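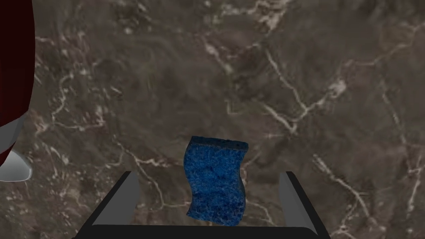 Loïc Bodin has read a lot of acceptance reports for household robots, and he says the first thing he looks for is the word "simulated". Often it's on page one. Sometimes it's in a footnote. In one report he was sent last November it didn't appear at all, and he had to work out from the test conditions that no physical arm had been switched on. A typical test in this line of work is modest enough: a blue sponge on a rendered marble surface, a black gripper open with one finger either side of it, and a pass recorded if the sponge comes up. "I don't object to the sponge," Bodin says. "I object to the sentence they write afterwards."

Bodin reviews conformity documents for Dudeden, a small consultancy that checks robot suppliers' claims for aged care operators and commercial kitchens. He was a lab technician before that and still talks like one. I went to see him because several suppliers have begun quoting something called the Hedlund guideline in their brochures, and I wanted to know whether a buyer should take any comfort from it.

His short answer was no. The longer one took most of an afternoon.

The Hedlund guideline is a voluntary code for testing grasping in simulation. It asks a supplier to run 262 trials per object, to vary the object's position and the lighting between trials, and to publish the pass rate. A rate of 80 per cent earns the right to say the system was "evaluated in accordance with" the code. Bodin has no quarrel with the trial count. He does think the wording has been badly behaved ever since it got out into the world.

"Evaluated in accordance with. Read that again as a facilities manager with a budget meeting at four o'clock. You'd think somebody had approved something. You can't fail to be evaluated."

I put it to him that simulation is cheap and safe, and that a code which makes suppliers publish anything is better than what we had. He agreed with the first part. On the second he was grudging. A published number, he said, gets copied into a tender and loses its conditions on the way. He has seen a pass rate for one soft object turned into a line about "kitchen items", and he asked the supplier, Brekier, which items. It took them 12 emails to send a list. The list had the sponge on it, and a cup.

What would he want to see instead? He started with the object itself. A simulated sponge has whatever stiffness someone typed into a settings file, and the code doesn't ask for that value to be disclosed. "It can be a wavy sponge, a square sponge, with pores and shading, very pretty. How hard is it? How much does it give when you squeeze? Does it weigh more when it's soaked? If the report doesn't say, I treat the result as a drawing."

He is just as sour about backgrounds. Changing the benchtop to a busy veined stone does make the vision system work for its living, he concedes, and he'd rather see marble than plain grey. But suppliers like to list surface textures under a heading such as "environmental variation", and he thinks a colour change has no business sitting under the same heading as grease, steam or a wobbly trolley.

Then there is the matter of failures. The guideline lets a supplier report a grasp that slips after the lift as a pass, provided the object cleared the surface. Bodin would require a hold time, and he'd want every failed trial kept and handed over on request. He would also want 60 trials on real hardware before anyone used the guideline's name in sales material.

Stevier, which administers the code, is taking comments on a revised version, and hold time is in the draft. Hardware trials are not. I asked Bodin if he had sent in a comment. He had, and he'd received an acknowledgement thanking him for his interest in innovation.

I should say that I came away less convinced than he is on one point. If small suppliers have to pay for physical trials before they can cite the code, some will simply stop citing it and go back to promotional videos. Bodin shrugged at this. "Then the buyer knows they're watching an ad," he said.

His advice for anyone with a tender open now is to ask the supplier three questions in writing: which objects, which were physical, and who counted the drops. He suggests leaving the price page unread until the answers come in.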